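Ornenwood open day, arm demo at the sink counter
Pre-visit safety check, Dec 18, 2023
Unit: Rebelo bench arm, asset 1599

Floor tape down, visitors kept back from counter - OK
E-stop reachable from both sides - OK, tested 2 times
Base bolts - OK. One was a touch loose, nipped up
Cable along arm, no snagging through full sweep - OK
Speed cap at 40 percent while public in room - set, locked
Finger pads, jaw closing force - OK on soft items, see comments
Tray stable when pushed - NOT OK. Needs grip mat under it before doors
Socket covers near sink - OK
Talk card for presenter - missing, reprint

Comments: groups of 5 max at the counter, last year was a crush. Kids will reach for the pink toy so somone stands that side. Tap stays off all day, tape the handle. No swapping items on the tray while arm is live, pause first.

Tray and items, red tray by the sink:
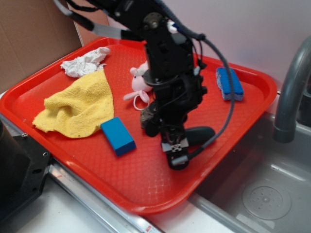
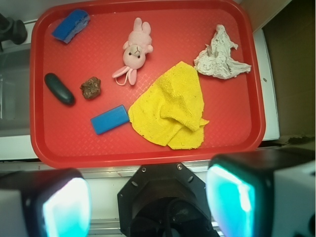

Kurnach added after reading the sheet: agree on the mat, but please re-run the e-stop test once its in, and do it with the talk going. At Murkcombe the presenter couldnt find the button with a mic in one hand.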